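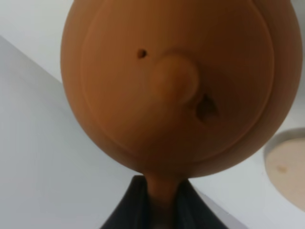
Plimivine 손목 카메라, 근접 화면. 코 옆의 어두운 자국까지 보여요.

Plimivine 손목 카메라 + Tirisetti 그리퍼 세트

최종 수정: 2018년 9월 14일

세트 구성은 손목 카메라, 그리퍼, 브래킷, 케이블이에요. 팔은 따로 준비하셔야 하고, 고정 카메라도 들어 있지 않아요. 컨트롤러는 Nair를 쓰시는 분이 제일 편하실 거예요. 설정 파일을 저희 Roster에서 같이 보내 드리거든요!

카메라 얘기부터 할게요. 저는 손목 카메라를 고를 때 해상도 표보다 코앞에 물건이 왔을 때 화면이 어떤지를 먼저 봐요. 맨 위 화면처럼 동그란 머리가 화면을 거의 다 차지할 만큼 붙으면 전체적으로 살짝 부드럽게 나와요. 가장자리랑 어두운 옷깃 쪽이 특히 그렇고요, 코와 그 옆 자국은 그래도 꽤 또렷한 편이에요. 머리 윗부분이 화면 밖으로 나가는 것도 보이시죠? 이 정도 거리에서는 물체 전체를 한 번에 보겠다는 욕심은 버리시는 게 좋아요. 저는 위치는 고정 카메라로 잡고, 손목 카메라는 마지막 접근 때만 보는 식으로 써요.

갈색 계열끼리 구분되는지도 많이 물어보시는데, 밝은 쪽과 그늘진 쪽의 차이는 잘 살아나요. 다만 조명이 한쪽에서만 오면 그늘이 꽤 깊어지니까, 색으로 물체를 나누실 분들은 조명을 하나 더 두세요.

그다음은 그리퍼! 블록만 집어 보면 다 좋아 보여서 저는 꼭 찻주전자로 시험해요. 둥글고, 뚜껑이 있고, 기울이면 무게가 옮겨 가니까 잡는 자세가 조금만 어설퍼도 금방 티가 나거든요.

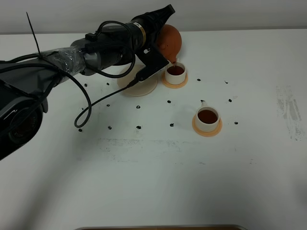
주전자 위쪽을 감싸 쥐고 흰 잔에 따르는 중. 물줄기가 가늘게 나옵니다.

따르기는 Solveig Söderlund 씨랑 같이 17번 해 봤어요. 손가락이 주전자 위쪽을 감싸 쥐는 자세가 저희는 제일 마음에 들었고, 손잡이만 잡는 자세는 기울일 때 주전자가 돌아가서 일찌감치 포기했어요. 따르는 속도는 손목 각도를 아주 조금씩 바꾸면서 맞추시면 돼요. 한 번에 확 기울이면 잔 받침까지 차 마시게 됩니다 ㅎㅎ

예전에 쓰던 두 손가락 그리퍼랑 비교하면 Tirisetti 쪽이 둥근 물건에는 확실히 편해요. 대신 얇은 것, 예를 들어 종이컵 뚜껑 같은 건 예전 게 나았어요. 납작한 물건을 주로 다루신다면 이 세트는 권하지 않을게요.

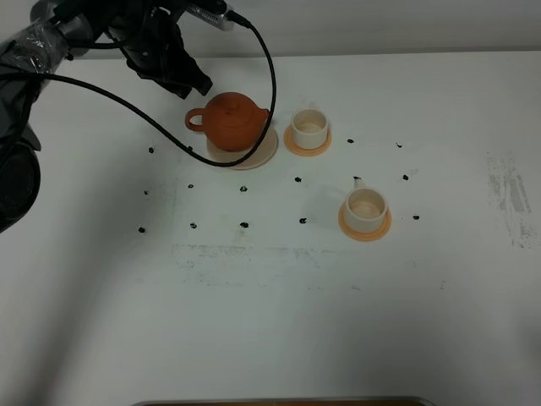

글·시험: Fitriani Halim (Roster 장비 담당)

케이블 얘기는 좀 길게 하고 싶어요. 바로 위 사진을 보면 검은 케이블이 주전자 오른쪽을 지나 아래로 돌아서 받침 앞쪽을 가로지르잖아요. 이렇게 고리가 크게 늘어지면 손목 돌릴 여유는 생기는데, 고정 카메라에서는 주전자 앞이 가려질 수 있어요. 잔이 옆에 있으면 걸릴까 봐 신경도 쓰이고요. 저는 여유 길이를 팔뚝 쪽에 모아 두고, 손목을 양쪽 끝까지 천천히 돌려 본 다음에 묶는 걸 추천해요. 처음부터 꽉 묶으면 커넥터가 당겨져요.

저희 시험대에서 집기와 놓기를 합쳐 돌린 횟수는 대략 2,371번이고, 그동안 손가락 패드는 두 번 갈았어요. 패드는 따로도 팔아요. 색은 검정뿐이고, Wahyudi Pasaribu 씨가 회색도 넣자고 계속 조르는 중이라 1월쯤엔 답이 나올 것 같아요.

주문하실 때는 팔 모델명과 손목 플랜지 규격을 꼭 적어 주세요. 브래킷 구멍이 안 맞으면 교환하는 데 시간이 더 걸려요. Nair가 아닌 컨트롤러를 쓰시면 메모란에 이름만 남겨 주셔도 제가 확인해서 답장드릴게요.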